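Robots on the small-parts bench: your questions, answered as far as we can

Reading time: 3 minutes

Since the arms arrived at Drondgate, the suggestion box has been fuller than at any point in its history, and some of the notes were even about the arms. We've grouped the repeatable ones.

Are the robots taking our jobs?
They are taking the sorting of small plastic pieces off a table, a job for which the waiting list was short. All 15 people who worked the sorting benches are still employed at Oltari. Most have moved to checking and repairs, and the rest split their week between packing and looking after the arms.

And after that?
The staffing agreement runs to the end of March. Management says it expects to renew it. We have asked for that in writing and will put the letter on this page when it turns up.

Will my pay change?
Your basic rate stays the same. The bench bonus has gone, as there is no longer a bench to earn it on, and a flat allowance has replaced it. If you were one of the very fast ones you will lose a little by this, and you should talk to the office before the next pay run. Bring your old slips.

Who are Anghel and Prurari?
Anghel is the firm that fitted the arms. Prurari is the software that tells them what to do. Neither is a person, despite the birthday card.

Do I have to be trained?
If you work within reach of the arms, yes. It takes 20 hours, spread over several shifts and paid at your normal rate. There is a test at the end. You may resit it as often as you like, and one of us has.

What if an arm does something odd?
Press the stop button, step back and call the shift lead. Do not reach in to help it. We know it is painful to watch a machine fuss over a piece you could have picked up in your sleep, but your hand is worth more than the piece.

Are they faster than we were?
No. A good sorter managed 253 pieces an hour and the arms are set for 200. They do carry on through tea.

What do they handle?
Odd shapes, mainly, which used to be everyone's least favourite tray. Rings, wedges, things with holes in.

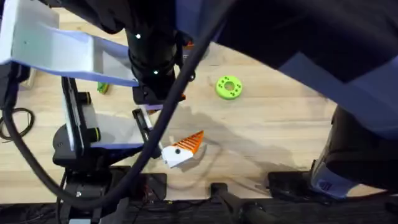 This page was last changed on November 8, 2024.

The grippers manage most of these. Anything that sticks together or arrives bent still comes to a person, so the awkward tray has become a more awkward tray. We have raised this.

Can I turn the arms off if I'm cold and want the heater socket?
No. Please stop asking.

Can we name them?
The vote was suspended after the first round of entries. Left and Right will do for now.

Where do I send a question that isn't here?
Use the box by the canteen door, or catch any bench rep at handover.

Contact: bench reps' office, Drondgate | © Oltari | Back to top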